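Spring cleaning hit the record shelf this March, and I had such a good time with it that I have to share! Dusty vinyl sounds crackly and wears down your needle, and a proper wash makes old albums sing again.

Start with a carbon fiber brush. Let the record spin, rest the bristles on the grooves for two turns, then sweep off toward the edge. For grimy thrift store finds, mix 80 ml of isopropyl alcohol with 400 ml of distilled water and one drop of dish soap (really, one drop!). Wipe along the grooves with a microfiber cloth, never across them, and keep the label dry.

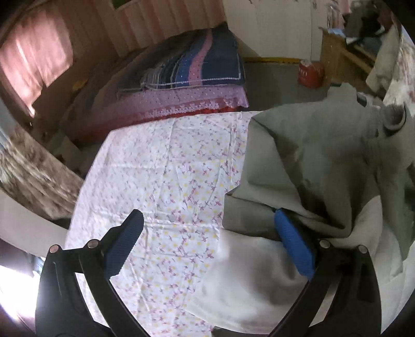 **Can I use that mix on old 78s?**

Leave the alcohol out. Many 78s are shellac, and alcohol will eat right into it. Distilled water and the drop of soap are plenty.

Rinse with plain distilled water and stand the records in a dish rack for 20 minutes. I did 23 in one afternoon with the Godari live set playing the whole time, and my old Femora LP came up so quiet between tracks!

Swap the paper inner sleeves for poly-lined ones, and store everything upright, away from the radiator.
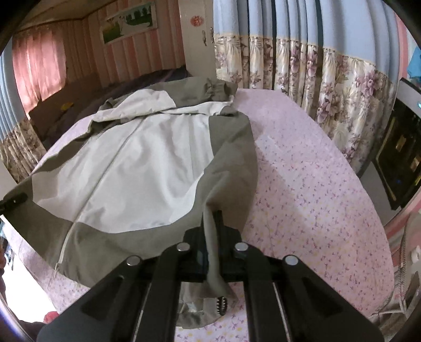
Rusnák wrote in to say that a soft makeup brush is great for getting fluff off the needle, as long as you always stroke from back to front.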